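Carnik: a word list of what people call the bag

README, revised in December

Carnik is a small dataset of names for ordinary household carriers: sacks, bags, pokes, totes, and the bag in which all the other bags are kept. It has 1000 entries in plain text, one per line, plus a notes file longer than it ought to be. It grew out of an argument between Stellan Rønning and Irén Dudás over whether a "sack" has to be made of paper. Neither has conceded. Both are listed as maintainers.

What is in it

Each entry has a term, a meaning in everyday words, a region as the speaker gave it, an age band, and a confidence mark from the person who wrote it down. The region field is free text. We know. One speaker gave hers as "my mother's side," and we have left it alone on the grounds that it told us more than a zip code would have.

Terms are lowercase unless the speaker insisted. Spelling is the collector's best effort. If two collectors spelled the same word differently, both spellings stay and the notes file points from one to the other, sometimes in a circle.
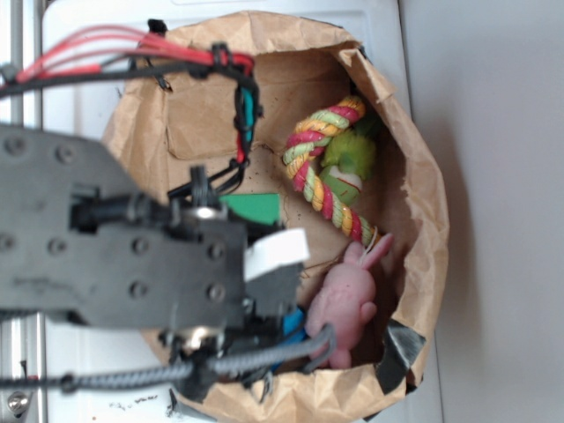
The hardest field to fill was meaning, and most of the editing time went there. Speakers rarely define a bag by its shape or what it is made of. They define it by what it has in it, so an open brown paper bag with three toys inside would be entered by one household as a toy bag, by another as a grocery sack on loan, and by Eetu Sjöberg's household as clutter. We record the answer as given and put the material in a second column, "stuff," which was supposed to be a temporary name.

How it was collected

Interviews were done in person or by phone, with 43 speakers. Each was asked to name carriers from memory first, then to walk through the kitchen and the hall closet and name whatever they found. The second part took much longer and is where nearly all the good words came from. People do not remember owning a string bag until they are standing in front of it.

Collectors were asked not to suggest terms. Indrek Hunt suggested terms. His entries carry the flag "prompted" and can be filtered out, though a few of them are very nice. 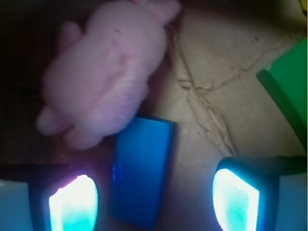
Pink plush toy, fuzzy. Listed in the notes under "contents, soft."

Contents words are a side list and were never planned. So many speakers drifted from the bag to what was in it that Justinas Grīnberga started a separate file, which now has its own spelling rules and its own grudges. Treat it as a draft. It is not counted in the 1000.

Condition words

This is the part of the list we get the most mail about. English has plenty of words for a new bag and, in our sample, far more for one that has been through something. We kept every one we were given, including those that are plainly the name of somebody's uncle.
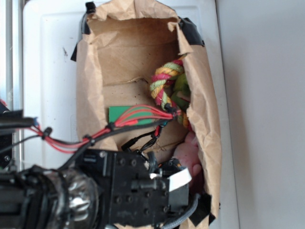
Condition terms are sorted by how far gone the speaker judged the bag to be, on a scale from 1 to 8. The scale had 10 steps until we found that no two collectors could agree on the top three. Paper does most of its moving in the middle: a rim that has gone crinkly is a 3 for most speakers, while a torn flap on the inside, a few stains, and black tape at the corners will get you "scrunty," "done for," or "still good," in that order of speaker age. Plastic bags skip straight from 1 to 8.

Known problems

The sample leans toward people who were willing to discuss bags for an hour. The youngest age band is thin. "Tote" is overcounted, owing to one speaker who owned a great many and was thorough. Entries from Voritz were collected on a Wednesday night during a power outage and should be read with sympathy.

The file called rozite.txt holds the entries from Rozīte. The missing accent is ours; an older script choked on it, and by the time we had a better script the name was in everyone's notes.

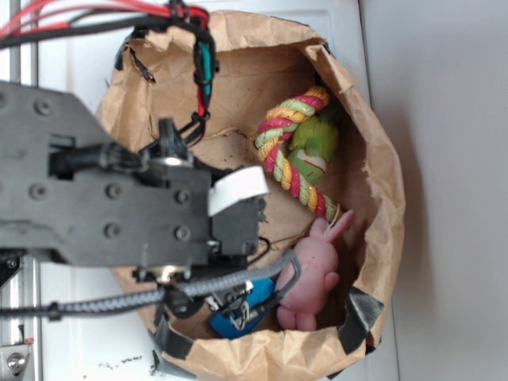

Paper bag, open, with rope toy. Rim taped in gray. Crumbs are entered under "stuff."

Using it

You may copy, cut up, and republish the list. Please keep the confidence marks with the terms. A previous user, Dodar, dropped them for a crossword tool and for a while treated "bagserole" as settled English.

Corrections go to Irén. Complaints about the word "sack" go to Stellan, who answers them at length and usually before 7 a.m. New terms are welcome if they come with a region, an age band, and the name of whoever wrote them down. We do not take terms you made up last week, unless your family has already started using them.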